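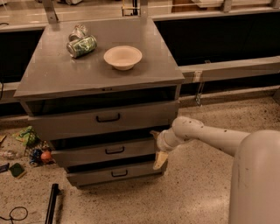 Nilmini Hettiarachchi: I had given up on the bottom drawer of my mother's dresser and was using it for things I never needed. Did both runners with the Gelar bar on a Saturday morning, and by lunch I was opening and closing it just for the pleasure of it. Still going well, and I have most of the bar left.

Gelar Drawer and Runner Wax
Item no. 1042
By Siriwardena

Single bar
Pack of 3 bars
500 g workshop block

Prices held through Sun 1 January

If you live with old furniture you will know the sound of a drawer that doesn't want to come out. It starts with a squeak, then it goes crooked, and before long you are standing there with one foot braced against the leg and a handful of socks on the floor. Gelar is a plain, hard wax bar made for exactly that trouble. You rub it on the parts that slide against each other, and that's most of what there is to learn about it.

We have been pouring it at Siriwardena to the same recipe for a good long while now (the first batches were set in bread tins, and the bars still have a slightly loaf-like shape that we've grown fond of). It is a mix of beeswax and a harder plant wax, with no perfume and no color added. The bar has a light honey smell when it is fresh, which fades once it's on the wood.

Where people use it

Wooden drawer runners, first and foremost, along with the bottom edges of the drawer sides. It's also good on sash windows, sliding cupboard doors, the tongue of a stiff wooden latch, table leaves and the threads of big wooden screws. Customers have written to us about sled runners and about a piano bench, and we were happy to hear it!

Metal runners with ball bearings are another story. Please keep wax away from those and use our Udel light oil, a drop at a time, wiped off well afterward.
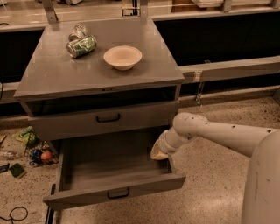
Shafiq Selvanayagam
Workshop Manager, Siriwardena

I get asked how I wax a drawer myself, so I'll tell you the way I do it at home, and you can leave out whatever seems fussy. Take the drawer all the way out and empty it. Yes, all of it, even the batteries and the takeout menus. Turn it over on a towel and look at the two bottom edges. Usually you'll see a shiny stretch where it has been rubbing, and that's where the bar should go.

Brush off the dust and old grime with a dry brush. If there is a lot of old candle wax or soap on there (our grandparents used both), scrape it away gently with a plastic card. Then rub the Gelar bar along the edge with a firm hand, back and forth, until you can feel it dragging a little less. Do the runners inside the cabinet the same way, and don't forget the small guides at the sides if your piece has them. Put the drawer back and work it in and out a dozen times. Wipe off any crumbs.

One thing I would ask is that you wait for a dry spell if you're thinking of planing a drawer down. Wood swells in damp weather, and a drawer that sticks badly in summer can be perfectly polite by December. Wax first and see how you get on. I have saved a good many drawers from the plane that way, including a few of my own, and I'm not a patient man.

How much to buy

A single bar goes a long way. I did a chest, two nightstands and the pantry windows at home and hardly rounded the corners of mine. The three-pack suits people who like to keep one in the kitchen and one in the toolbox and give one to a neighbor. The workshop block is meant for repair shops and schools, and it can be cut with a warm knife.

Care and storage

Keep the bar in its tin, somewhere cool. In winter it can get a whitish bloom on the surface, and a rub with a soft cloth takes that off. Try it on a hidden spot before using it on painted edges.

Goes well with

Udel light oil, for metal runners and hinges
Jatitz cotton cloths, bundle of 33
Jatitz bristle brush, small

Shipping and returns

Orders go out from our own packing table with a paper copy of the directions tucked inside. If the bar isn't right for your furniture, send it back, used or not, and we'll refund you. Do put a note in the parcel with your name on it, as we've had a few come home with no clue who sent them.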